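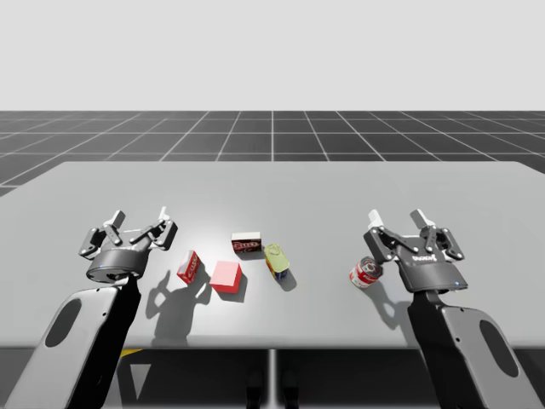

Cadi Bevan asks whether an old city directory can tell her what year her house was built, or if she has to go to the county for that.

Short answer: a directory will usually get you to within a year or so, and the county may not do any better. Longer answer in this thread. 19 June 2024

A city directory is a book listing the adults in a town by name, with job and address. Voltorville had one most years until the phone book took over. The publisher sent people door to door, then sold the book to businesses.

Many of them have a second half arranged by street. People skip it. For house history, start there.

In the street section, find your street and read down the house numbers in order. Cross streets are printed where they come in, so you can tell which block you are on even if the numbers have changed.

If your address is missing in one volume and present in the next, the house probably went up between the two canvasses. Note I said probably.

A missing address can also mean the canvasser got no answer. Vacant houses were often printed as "vacant," but some publishers left them out. Check the neighbors. If the whole block is missing, the street was likely outside the area covered that year.

The date on the cover is when the book came out. The door-to-door work was usually done some months earlier. A directory sold in the new year can be describing the previous September.

So a house finished in the fall may not show up until the book after the one you expect. Keep that in mind before you write to the county to say their date is wrong.

About the county date. Assessor records give a "year built," and for newer houses it is good. For older ones it was often filled in all at once by someone working from the street. Watch for round years. If half your block was built in the same round year, treat it as a guess.

Now the name section. Once you have the occupant's name from the street side, look them up on the alphabetical side. You get the job, often the employer, and in many volumes the name of a spouse in parentheses.

Abbreviations you will see all the time. "h" is house, meaning the head of the household. "r" is resides, and depending on the publisher that may be a lodger, a grown child, or a relative. "bds" is boards. "wid" is widow of, followed by the late husband's name. "do" is ditto.

"opp" is opposite, "nr" is near, and "ns" is north side. You get these when a house had no number yet. "ns Mill nr the bridge" is a complete address as far as the directory is concerned.

The key is printed at the front of each volume. It changes from publisher to publisher. Photocopy it or take a picture of it before you start. I have watched people redo an afternoon of notes over the letter "b."

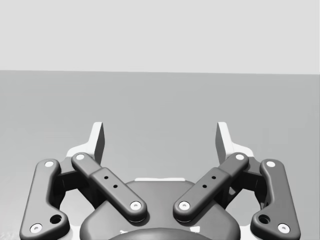
Local History and Genealogy Department, Goretti Library, Voltorville

Renumbering. Voltorville changed its house numbers when the east side was annexed, and some streets were renamed at the same time. If your house seems to vanish and a different one appears down the block with the same family in it, they did not move.

The way to check is to write out the whole block for the year before and the year after, side by side. The names will mostly line up in the same order. Once they do, you have your old number.

We keep a typed list of old and new street names at the desk. It was made by a former staff member and it has a few errors, which we have penciled in. Ask for it. It is not online.

Corner houses are their own problem. A house on a corner can be listed on one street for years and then move to the other when the owner puts in a new front door. Always read both streets.

Osian Gape wants to know if the directories show who owned the house or just who lived there.

Mostly who lived there. Some later volumes print a small mark next to owner-occupants, and the key at the front will say so. For ownership you need deeds, and those are at the county recorder in Thibodeaux.

Deeds are indexed by seller and buyer, so you will need a name before you go. The directory gives you somewhere to start. If the occupant was a tenant, the name will not be in the deed index and you will have to work backward from the present owner.

Working backward is slower but it does work. Take your own deed, find who sold to you, look for that person as a buyer, and repeat. Write down the book and page for each one as you go. The recorder's office charges for copies, so read first and copy later.

A deed describes land. It may never mention a house at all. A sudden jump in price between one sale and the next is a hint that something was built, but prices rise for other reasons too.

Fire insurance maps are the other thing to ask for. They show the outline of each building, what it was made of, and how many stories it had. Ours cover downtown and the older blocks on the east side. They do not cover farms or anything past the creek.

If your house is on one map and only an empty lot on the map before it, you have a range. Then use the directories to narrow the range. Doing it in that order saves a lot of page turning. 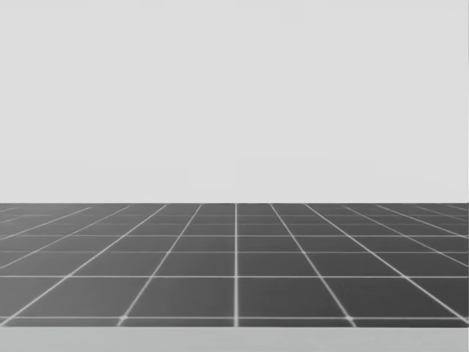 The paper maps were also updated by pasting corrections over the old sheet, so the date on the title page can be earlier than the building you are looking at. Look for the revision date as well. It is usually near the title or on the index sheet.

What we have: most of the Voltorville directories in print, with 11 volumes on microfilm only. The film reader is by the window. You can save to a flash drive or print. Please do not force the film if it sticks, come and get one of us.

What we don't have: Etstead. Etstead was in its own directory for a while, then in ours as a supplement at the back, then in neither. If your house is in Etstead, check the last pages of our volumes before giving up.

The supplement has no street section. It is six pages in the volume I have open, names only, and a lot of the addresses are just a rural route. You would need to know who lived in the house already.

Efa Rowlands writes that her great-grandfather is in the directory at an address where the family never lived, and wonders if it is a different man.

It could be. Before deciding, look at the job and the spouse's name, then look him up the year before and the year after. Two men with the same name will normally both be listed in the same volume. If there is only one entry and the job matches, he may well have lived there for a short time.

It could also be a work address. Shopkeepers often have both, with the business first and "h" in front of the home. If a line got dropped in typesetting, you are left with the shop.

Children and many lodgers do not appear at all. Domestic workers are hit or miss. Someone missing from a directory may still have been in town, so please don't mark a person as moved or dead on that basis alone.

Check it against the census where you can. The census is a better record of everyone in the household. The directory is better for the years in between.

On notes. Write down the full title, the year on the cover, the page, and exactly what the entry says, abbreviations included. Expand them later. Also write down the volumes where you looked and found nothing. You will not remember.

If you want help in person, the desk is staffed on weekday afternoons from 2 to 6. No appointment is needed for directories. The insurance maps are stored flat in the back and we need a day's notice to bring them out.

Bring your current address, the names of the cross streets, and your deed if you have a copy. Pencils only at the map table. Phones are fine for pictures with the flash off.

Vignesh Sastry asked if we can do lookups by email. Yes, two entries per request. Send a name or an address and the years you want checked. If you need a whole street copied out, you will have to come in and do it yourself.

Cadi, to finish with yours: your block first shows up on the street side in the volume after the annexation, with your number and the ones on either side. I have put a slip in the page and left it at the desk under your name.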